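# When a Robot Gets the Weight Wrong

A kitchen scale is a simple machine. You put something on it, and it tells you how heavy that thing is. People use one to follow a recipe. A robot can use one too, but it has to be taught how, and teaching takes a lot of tries.

At Plornitz, a robot with two arms was practicing with a kitchen scale and a tray of food. The job sounded easy. The robot had to weigh out 200 grams of food and then stop.
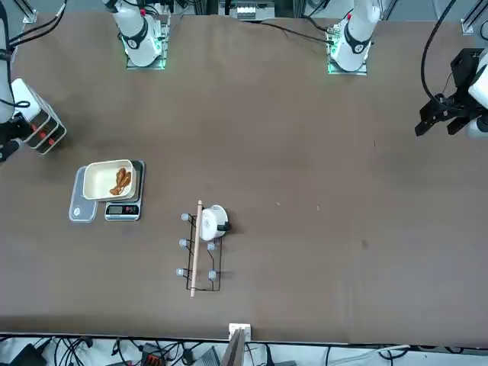 One morning in September, the numbers stopped making sense. The scale said 203 grams, which is close to 200. Then a person weighed the same food on a different scale. That one said 183 grams. The robot was wrong by 20 grams, and it did not know it.

## What went wrong?

A scale feels everything that pushes down on it or holds it up. If a tray is wider than the scale, its side can rest on something else. Then part of the weight goes into that other thing, and the number comes out too low. If something leans on the tray from above, the number comes out too high.

That day the number was too high, so the people looked for something pushing down. They found it. One of the robot's fingers had not lifted all the way after letting go. It was still touching the rim of the tray — only a little, but a scale notices a little.

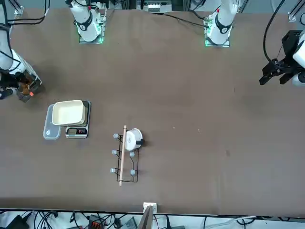
The robot had followed its instructions. They said "open the fingers" and then "read the scale." There was no step in between that said "move up and away first."

## How was it fixed?

The team added a step. Now the robot raises its arm, waits, and reads the number after that. It also reads the number twice. If the two numbers do not match, it stops and asks for help.

They tested the new steps 9 times. Each time, the second scale agreed with the first.

## Why does it matter?

A wrong number can spoil a cake. In a place where medicine is measured, it could hurt someone. That is why people check a robot's work with a second tool, and why they write down every mistake they find.

## Try it at home

Ask a grown-up for a kitchen scale. Put a bowl on it and read the number. Now rest one finger on the edge of the bowl, as lightly as you can, and read it again.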